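Zotthorpe library book sale gets its basement back

16/09/2022

I have been going to the Zotthorpe library book sale since I was small enough to be parked in the picture book corner with a juice box, so you can imagine how I took the news two years ago that it was on hold. Well, it's back! The doors open next month, in the old basement reading room where it always used to be, and I spent most of yesterday down there getting in people's way so I could tell you about it.

First, the practical stuff. The sale runs over two weekends. Entry is free both weekends, hardcovers are two dollars, paperbacks are one, and kids' books are whatever you feel like dropping in the jar. On the last afternoon you can fill a grocery bag for five dollars, and yes, people will be lined up on the Kowalczyk Street side well before it starts, so bring a jacket.

The library building dates from 1857, and the basement is the oldest part of it that still looks the way it did. It started out as a coal cellar and storeroom for the dry goods store that was there before the books moved in. It has low brick arches, a stone floor with a dip in it that has tripped me more than once, and one long room that used to be lined with newspaper racks. When the pipes let go over the winter before last, the water came up past the bottom shelves and the whole floor had to be closed. I remember standing at the top of the stairs looking down at it and feeling pretty sick.

The books for the sale were mostly upstairs at the time, thank goodness. What did get lost was a lot of shelving, the old card table everybody paid at, and a piano that hadn't been in tune for as long as I've been alive. I miss the piano more than I expected to.

Demetrius Ruiz-Ortega has been running the sale for years and he walked me through what's changed. There's a new drain along the back wall, and the lights are much better (you can finally read the spines in the history section without holding your phone up). The shelves are now on feet, so there's a gap under every one. He was very proud of the gap. He got down on his knees to show me the gap.

"We had 40 boxes donated in April alone," he told me, "and I thought, okay, if we don't open this year I'm going to be sleeping on top of them."

He wasn't kidding about the boxes. They are stacked in the side hall, in the staff kitchen and all the way up the back stairs. Sorting has been going on since the spring, and it's slower than you'd think, since every single book gets opened and flipped through. People leave things in books. This year's haul so far includes a pressed fern, a recipe for pickled beets, a train ticket to Zholm that somebody's aunt would probably like back – sorry, Zodholm, I always drop half of it – and a love letter that has been put in an envelope at the front desk in case the owner turns up. I asked if I could read it. I was told no.
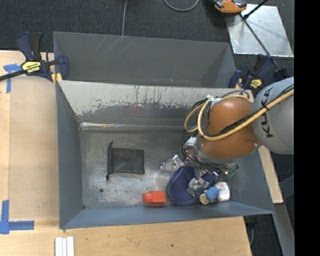

My own favorite part of the sale has always been the cookbooks, and I got a sneak peek at those. There are so many! A whole run of church fundraiser cookbooks with the plastic comb bindings, a stack of bread books with flour still in the creases, and one very serious volume on jellied salads that I have already mentally bought. If you want first crack at them, they'll be on the left as you come down the stairs, past the second arch. Mysteries are across from them. Westerns have moved to the far end, where the piano was, and I already know of one gentleman who is going to have words with somebody about that.

The final count of books on the list, as of when I left, was 1026, and that's only what has been sorted and priced. Demetrius expects it to climb quite a bit before opening. Anything that doesn't make it onto the tables by the first weekend will be held for the second, so it's worth coming twice. I was going to anyway.

There's one thing I know people are going to ask, so I asked it for you. No, you can't reserve books. No, not even if you donated them. Last time around there was some funny business with a set of encyclopedias hidden behind the gardening books, and the rule this year is that anything found stashed goes straight back out on the table. You have been warned, and you know who you are.

Donations are still being taken, but only until the end of this month. Clean and dry, please, and no textbooks, no magazines and nothing that smells like a garage. You can leave them at the desk during regular hours. Please don't leave them on the front steps overnight. Somebody did that last week with two bags of perfectly good paperbacks, and it rained, and that was the end of those.

The money goes toward the kids' room this time. It needs new carpet (it has needed new carpet since I was sitting on it), and there's a plan to put in a proper window seat and a set of low shelves that little ones can reach by themselves. The last sale before the flood paid for the front ramp, so I feel okay about where my two dollars is going. If there's anything left over, the talk is of a new children's audiobook collection, though I heard three different opinions on that while I was standing there and I'm not getting involved.

Drandico, the coffee place across the street, is doing a table in the lobby both weekends. Coffee, hot chocolate and those square lemon things. They asked me to say that drinks have to stay in the lobby. The stairs down are steep and the books are right there, so I think that's fair, even if it means I'll be gulping mine down in the doorway like everybody else.

If you have trouble with stairs, there is a way in now! It's through the side door off the parking lot, and it brings you down a ramp into the mystery section. It wasn't there before, and it came out of the repair work after the flood. Ring the bell by the door and someone will come let you in. I tried the bell. It's loud. The ramp is wide enough for a stroller as well, and I saw one go down it without any trouble, although its passenger was more interested in eating a bookmark.

Parking is going to be tight, as usual. The library lot only holds a few cars, and the church next door has a wedding on the second weekend, so try the street behind the post office or just walk if you can. It's a nice walk this time of year, and you'll feel a lot better about it on the way there than on the way home with a bag in each hand. I have learned to bring a backpack. My neighbor brings a wagon, which I used to think was a bit much, and now I'm looking into wagons.

They could still use some help on setup day, mostly carrying tables down and putting out signs. There's pizza. You don't need to sign up ahead of time, just show up at the desk in the morning and ask for Demetrius, and wear shoes you don't mind getting dusty. I'll be the one alphabetizing the cookbooks very, very slowly, and reading the jellied salads one out loud to anybody who stands still long enough.

Opening hours for both weekends will be posted on the library door and on the notice board outside the post office as soon as they're settled. Bring small bills if you have them, as the jar doesn't make change and the new card table (a real one, with four matching legs) won't have a card reader on it. Checks are fine too, and if you come up short at the end, they'll hold your pile at the table while you run to the bank machine on the corner.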